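The Gentle Art of Looking After a Gripper

Joscha Kohlhase keeps his spare finger pads in an old candy tin, and if you let him (I did, happily, over two pots of coffee) he will tell you about every pair he has worn out. He looks after the hand-held grippers at Stornuswood, a small outfit that teaches machines to deal with laundry, and he has done it long enough to fill a thick green notebook with one line for every session. The gripper he likes to show visitors has 1,165 lines to its name.

Most of what he does is cleaning, and he isn't the least bit shy about saying so! Lint is the great enemy. It creeps in around the pivots, it packs itself under the rail, and it puts a soft gray fur on the rubber tips until they slide over a cotton sheet like socks on a waxed floor. So each morning starts with a damp cloth for the tips, then a dry brush for the pivots, and then a slow open and close by hand while he listens. A good pair of fingers is nearly silent. A dry one gives a tiny click near the end of its travel, and that's when the oil comes out, one drop on a toothpick, never straight from the bottle.

Pads come off after 43 sessions whether they look tired or not. He used to stretch them longer, back in July, and spent a miserable week sorting out good grips from lazy ones. Now he swaps both fingers together, presses them closed on a strip of paper, and tugs. If the paper slides out on one side, off come the screws and he begins again, humming. Then it's over to the bedroom, where the dark, crumpled things get tried first, a navy one among them, with the white cloths and the striped towel close at hand.
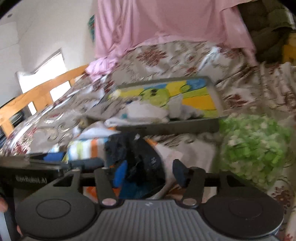

Sakda Saithong would leave the pads on a good while longer and thinks the paper test is too kind, as paper doesn't bunch up the way a shirt does. Try it with a folded handkerchief, comes the advice, and tug from the corner. Joscha has tried it, and grumbled, and written it in the notebook under 1/4/19 with a large question mark, and the handkerchief now lives in the candy tin with the pads.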